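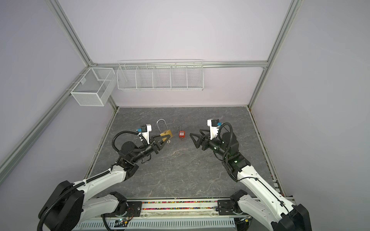 Small kitchens run out of worktop long before they run out of wall. I lived in a flat in Witenton for years where the chopping board had to balance over the sink, and it took me far too long to look up and notice all that bare plaster doing nothing. Wall baskets sorted it out for me. White wire ones like the pair up there are the sort I mean, and the left-hand one has a divider splitting it into two compartments, a feature I'd pay a bit extra for every time (teabags one side, stock cubes the other, no landslides). I've now put baskets up in three kitchens and a bathroom, so this is how I go about it, mistakes included.

What you'll need

Baskets, obviously
A drill and a masonry bit, or a wood bit if you're going into studs
Wall plugs and screws to match
A spirit level
A pencil and some masking tape
A pipe and cable detector
A hoover, or a friend holding a hoover

Work out what's going in them first

I know, I know, you want to get to the drilling. But do have a proper rummage through your cupboards before you buy anything. Pile up on the table everything you reach for daily and have a look at it. My pile was oils, salt, garlic, two kinds of tea, the good scissors and an embarrassing number of takeaway soy sauce sachets. The oils were tall and heavy and the rest was small and fiddly, so I needed one deep basket and one shallow one with small holes. Garlic skins will go straight through a wide mesh and down the back of your toaster, by the way. Ask me how I know!

Measure your tallest bottle and add 5 cm above it so you can lift it out without bashing the shelf or cupboard overhead. Then measure how far the basket will stick out from the wall. My first ones stuck out so far that I caught my forehead on them whenever I leaned in to chop.

Finding out what your wall is made of

Give it a knock. A dull thud with no give is usually brick or block, and a hollow sound is usually plasterboard. Older houses can have lath and plaster, which sounds a bit like both and crumbles if you look at it sternly. In my last place, a terrace on Urndale Road, one kitchen wall was brick at the bottom and plasterboard at the top, so do knock in more than one spot.

Next, run the detector over the whole area, slowly, up and down and side to side. Cables usually run straight up or down or sideways from sockets and switches, so I don't drill in line with those at all, even when the detector says it's clear. If you rent, ask before you make any holes. Get it in writing too.

Marking up

Hold the basket against the wall and live with it for a minute. Pretend to cook. Can you reach it? Does the cupboard door still open? I tape a piece of cardboard cut to the same size on the wall and leave it there for a day or two, and I've moved it nearly every time.

Once you're happy, put a strip of masking tape where the screws will go and mark the holes on the tape. It stops the bit skidding about and the pencil comes off with it. Check the marks with the level. Then check them again from the other end of the level, as mine turned out to be slightly wonky and I had a basket of lemons all huddled in one corner for a whole winter.

Keep them well away from the hob. I leave 50 cm to the side and never hang anything directly over it. Grease gets into mesh like you wouldn't believe, and reaching across a hot pan for the pepper is a daft way to burn your arm.

Drilling and fixing

Wrap a bit of tape round the drill bit to show how deep you need to go (the length of your plug plus a touch more). For brick I use an 8 mm bit with the plugs to match, but go by what's printed on your packet. Start slowly with the hammer setting off until you've got a little dent, then switch it on and keep the drill straight. Hoover nozzle just under the hole, please — brick dust in the butter is grim.

On plasterboard, try to get at least one fixing into a stud. If you can't, use proper hollow wall fixings. The plugs that come free in the packet are nearly always rubbish, and I throw them in the odds-and-ends tin and use my own. Check the weight limit on the fixings as well as the one on the basket, and go by whichever is lower.

Push the plugs in until they're flush, tapping gently with a hammer if they're stubborn. Screw the top fixings in most of the way, hang the basket, have one last look with the level and tighten everything up. Don't go mad with the tightening, particularly on plasterboard, or the whole plug will start spinning and you'll be back to square one.

Tiles are a different job. You'll want a tile bit, no hammer setting, low speed and a lot of patience. I cracked one in November and am still cross about it.

Loading up

Put the heavy things in first, nearest the wall, and leave it overnight before you fill the rest. If the top edge has started to lean away from the wall, take it all out and look at the fixings again. Mine have 28 spice jars across two baskets and haven't budged.

For cleaning, lift the basket off if it's a hook-on type and give it a soak in hot water with washing-up liquid. An old toothbrush gets into the corners. Dry it well before it goes back up, especially if the coating is chipped anywhere, as the bare wire will rust and leave little orange marks on your paint.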